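Print this page | E-mail this to a friend

Search jobs and notices Go

Home Notices Jobs Rooms Contact

Shoppers wanted for the Cistdale skincare aisle study

Posted 2002-09-17

Do you stand in front of the face wash for far longer than you meant to, picking one up, putting it back, and picking it up again? Then we would love to hear from you! Gastalach is looking for 30 people to come and shop with us, at their own pace, in a neighborhood store with a good long aisle of cleansers and creams. We want to learn how people choose between tubes that look so much alike — the ones you reach for first, the ones you compare side by side, and the ones that end up in the basket anyway. 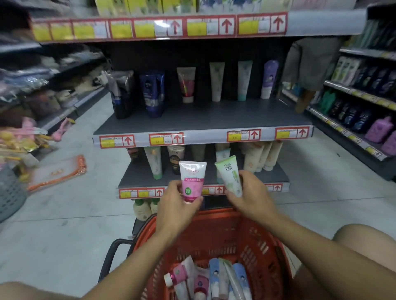

Reading time: 2 minutes

A pink tube in one hand, a pale green and white one in the other, and a basket already filling up underneath: if you have shopped like this, you will feel right at home. You don't need to know anything about skincare, and we are just as happy with people who grab the same thing every time (my own sister does, and she was one of our best shoppers in July).

A visit goes like this. You pick up a basket at the door, walk the aisles, and put in whatever you would consider using. Take your time over the price labels, change your mind, go back. When you're done, you bring the basket to our table and sit down with Yến Âu or Loïc Ferrand for 20 minutes to talk over what you chose — and what you left on the shelf, which we find every bit as interesting.

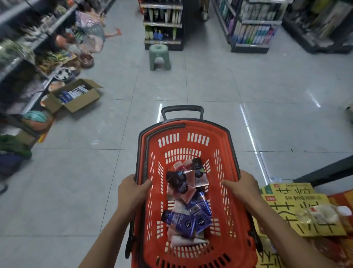
Who can take part

Anyone 26 or older who buys their own face wash, or buys it for the household. You should be comfortable carrying a loaded basket and crouching for the lower shelves, though do tell us if that's hard for you and one of us will gladly walk along and reach things down. Please don't sign up if you work for a cosmetics company.

You will get a Weltenach gift card, and you may keep two items from your basket.

To put your name down, leave a note for Yến at the Ekpo front desk with a phone number and the times that suit you.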